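Ticket 265 — rear shifting dead after island transfer, rental bike no. 43
Opened by: Elsie Pickering, Mevier touring desk
Status: open, waiting on part
Date: 23 April 2020

Customer on the coast loop, flew in with own panniers, bike is one of our Rustad tourers. Says rear derailleur won't go past the middle of the cassette. Was fine leaving the shop. Two climbs left on the route and no low gears, so kind of urgent.

Asked for the basics:
— cable tension: slack at the lever, barrel adjuster already wound all the way out
— hanger: looks straight to customer, no crash, but bike was boxed for the ferry
— housing: kink near the chainstay stop, he sent a close-up, pretty clear

Tried over the phone: shift to smallest cog, undo pinch bolt, pull cable snug, retighten. Got one more gear back, then it slipped agian. Cable frayed at the bolt.

Told him stay off the big climb, take the flat road via the Clikero campground, 11 miles longer but rideable. He's not thrilled. Offered a swap bike, he wants to keep his saddle and racks so no.

Part needed: inner cable plus full rear housing. Shop stock is zero, Zestovwood has it, cheapest shipping gets there too late. Asked them for the faster one, no reply yet.

Also he asked about sunscreen and salt on the chain. Said wipe it down every night, fresh water not a hose, lube after. Put that in the handout pls, third person this month.

Still to do:
check the other tourers from the same batch, same housing stop
log 550 miles on no. 43 since last cable change, too many
call him tonight re parcel

Attachments (4)
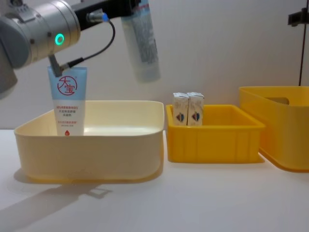
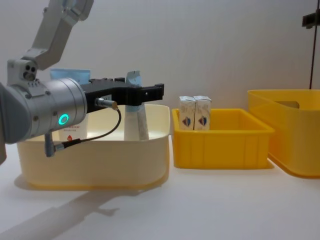
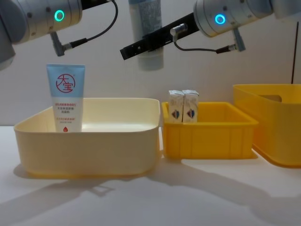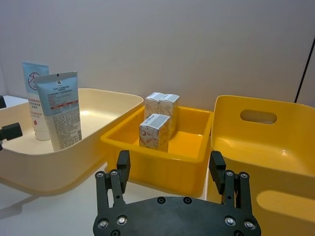

Last one taken at the yellow bins, first one at the cream bin with the tube.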